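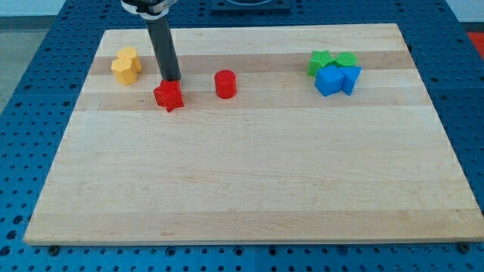 Figure 3. Edge-glued maple board, face side up. The strips differ in tone, with a darker band toward the far edge.

Bello Akinola disagreed with us on this point when he read an early draft, and wrote that buyers do not reject a board for uneven color, they reject it for a gap in the joint, and that a shop which sorts its strips by shade is spending hours it will never be paid for. His comment led us to split the interview question on appearance into two parts, one on color and one on joint quality. The results for both are given in this section.

4.2 Color matching and joint quality

We interviewed the owners or foremen of 21 small shops in the Aswood district that glue up solid panels for tabletops, counters and cutting boards. Maple was the most common species, followed by beech and ash. All of the shops buy kiln-dried stock, and most of it comes through a single yard, Jaradura.

Of the 21 shops, 13 sort strips by color before gluing. The other eight lay them out in the order they come off the saw and only pull a strip if it has a knot or a split. Color sorting was more common in shops that sell directly to households. Shops that supply fitters told us that their panels are usually stained or painted, so a honey-colored strip next to a pale one makes no difference to the price.

Joint quality was treated very differently. Every shop checks its joints before the panel is sanded, although the methods vary. The Sánchez shop holds each pair of strips up to a window and looks for light along the seam. Reser, the largest shop in the group, runs a feeler gauge along the seam and keeps a written record for each panel. Between January and June its record covered 74 panels, of which 50 passed the first check. The rest were ripped along the bad joint and glued again – a repair that costs a little width but saves the wood.

Themis Manolakis has suggested that repairs of this kind are underreported in shops without written records. We think this is likely. Several foremen said they fix a poor joint on the spot and do not think of it as a failure, so the figures from Reser should not be compared directly with the estimates the other shops gave us.

Moisture in the stock is taken up in Section 4.3.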